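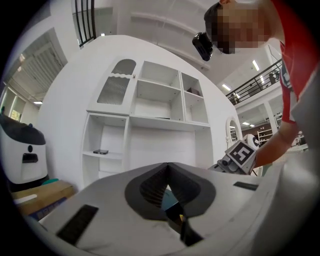

Built-in shelves with open cubbies and a cabinet door of ribbed glass.

How Built-In Shelves Work

A bookcase stands on the floor and can be moved. A built-in shelving unit is fixed to the wall of the house and stays there when people move out. Builders call it a "built-in" for short.

The parts

A built-in has upright boards and flat boards. The uprights are called sides or dividers. The flat boards are the shelves. A space closed in by two uprights and two shelves, open at the front, is a cubby. Small cubbies suit small objects, such as a little box. Wide shelves suit things that lie flat.

Some sections have a door, and then the section is called a cabinet. The cabinet door in the picture has an arched top and a wavy white molding as trim. Molding is a shaped strip. It covers joints and edges, and it can also be there for decoration.

Why some glass is hard to see through

Light passes through a flat, clear window in nearly straight lines, so you see what is on the other side. Frosted glass has a rough surface. The roughness sends the light off in many directions. This is called scattering. Light still gets through, but the picture it carries is mixed up.

Ribbed glass has raised lines, or ribs. Each rib bends light the way a narrow lens does. A cup behind ribbed glass looks like a row of stripes. A cabinet door with frosted, ribbed panels lets in light and hides a messy shelf.

What holds a shelf up

Everything on a shelf has weight. The weight pushes down on the board, and the board passes the push to its two ends. The ends rest on the uprights, and the uprights carry the load to the floor or to the wall.

The middle of the shelf has no support under it, so that is where a shelf bends. The bend is called sag. A long shelf sags more than a short one made from the same board with the same load per inch. Length matters a great deal: if you double the distance between supports, the sag becomes 16 times as large. A thicker board sags less.

Fitting shelves to a curved wall

Most walls are flat, and a straight board touches a flat wall all the way along. Put the same board against a curved wall and gaps appear. The builder has to measure the curve and copy it. One method is called scribing. The board is held near the wall, and a pencil is moved along the wall with its point on the board. The pencil line has the shape of the wall. The builder cuts along the line and tests the fit.

Try it: measure sag

You need a plastic ruler, two stacks of books of equal height, a second ruler and 20 coins of the same kind.

1. Set the stacks 10 inches apart and lay the plastic ruler across the gap.
2. Measure from the table to the middle of the ruler. Write it down.
3. Put five coins on the middle. Measure again.
4. Add five more coins and measure, until all 20 are used.
5. Move the stacks to 5 inches apart and repeat.

Subtract each measurement from the first one to find the sag. Make one table for each gap and compare them.

Words to know

Cubby: a small storage space with an open front.
Divider: an upright board between two sections.
Sag: the downward bend in a shelf.
Scribing: copying the shape of a wall onto a board.

Text by Oda Isaksson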